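Household Economics, Unit 3: Where the Kitchen Money Goes
Tutor: Valter Sjögren, Feltbridge Evening Classes

Print this page | E-mail this page

Welcome back, everybody, and thank you for the shopping diaries, which I enjoyed very much (somebody at Feltbridge is clearly fond of pickled beetroot!). Last time we looked at fixed costs such as rent and insurance. This week we move on to the small, everyday buying that slips through our fingers, and I'd like us to take it slowly.
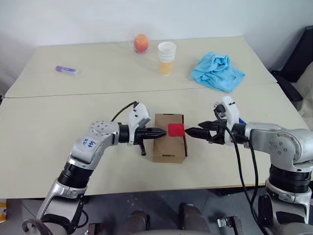
Reading time: 2 minutes

The first idea is unit price. A big packet feels like a bargain, but you only know once you have divided the price by the weight, and shops don't always make that easy. When one label gives a price per 100 grams and another per kilo, bring them both to 1000 grams before you compare.

The second is waste. A peach bought cheaply and thrown away is a dear peach, and the same goes for juice that sits open too long. In your diary, please put a small cross beside anything that went in the bin, and do be kind to yourselves about it, as we all have crosses.

The third is convenience. Paper cups save washing up, and on a busy day you may well think that worth paying for. Just write the cost down under its own heading, so that it doesn't hide among the food.

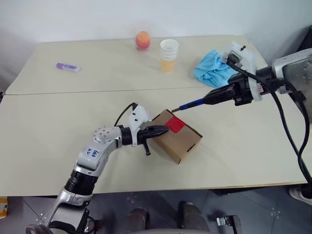 Two tables, end to end.

For next time, keep the diary going for 21 days and read the Somogyi chapter on household budgets, skipping the tables at the back if they make you sleepy. Bring a pencil and one old till receipt.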